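Skip to main content
Pirnby Boards > Home & Shop > Gadgets and Automation
Thread: Can a machine do my chores yet or what

mopbucket_dale wrote:
OK so every year I ask this and every year I get laughed at. I run a small frame shop and then I go home and run a house, and both of them need wiping down constantly. I have a robot vacuum (it's fine, it eats socks). What I want is something that clears a table, wipes it, and puts stuff back. I'd pay 3,000 bucks tomorrow. Are we there?

tessellate wrote:
No.

mopbucket_dale wrote:
Thanks, very thorough!

Flukov wrote:
I'd say partly. We have an arm at work that loads one machine with one part, and it does that all shift without complaining. Give it a part that's been set down crooked and it just stops and waits for me. So shop-floor, yes, if you build the whole job around the arm. A kitchen table is a different animal because you never leave it the same way twice.

gretchen_in_the_garage wrote:
I disagree with Flukov a little. People said the same thing about vacuums and cords. You change your habits some and the machine gets a bit better and you meet in the middle. I already pick up the floor before mine runs - that's me working for the robot, I know, I know.

tessellate wrote:
If I have to tidy up before the tidying robot comes, I've tidied up.

gretchen_in_the_garage wrote:
Ha, fair. Still takes me less time than vacuuming though.

a_cuadros wrote:
Aníbal Cuadros here, long-time lurker. I spend a lot of my day around two-arm setups and I'm more hopeful than tessellate, less than Gretchen. Picking up a box, fine. The trouble starts when things sit close together and they're all different shapes, a round bottle next to a box next to a bowl next to something flat that's leaning over. You go in for one and bump its neighbor. 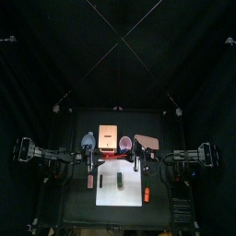 And wiping a board clean is its own headache, you have to press hard enough to get the ink off and not so hard that you shove the whole board across the table. My kid does it without looking. I could see a decent machine for one chore at a time, but the whole table, in any house, for Dale's 3,000? Not soon.

Flukov wrote:
Yep, the bumping. We put pegs on the tray so the parts can't touch each other. Try doing that with a fruit bowl.

mopbucket_dale wrote:
So what I'm hearing is pegs on my kitchen table.

gretchen_in_the_garage wrote:
Ask again in December, Dale. I'm putting 4 dollars on "partly" turning into "mostly."

tessellate wrote:
I'll take that bet.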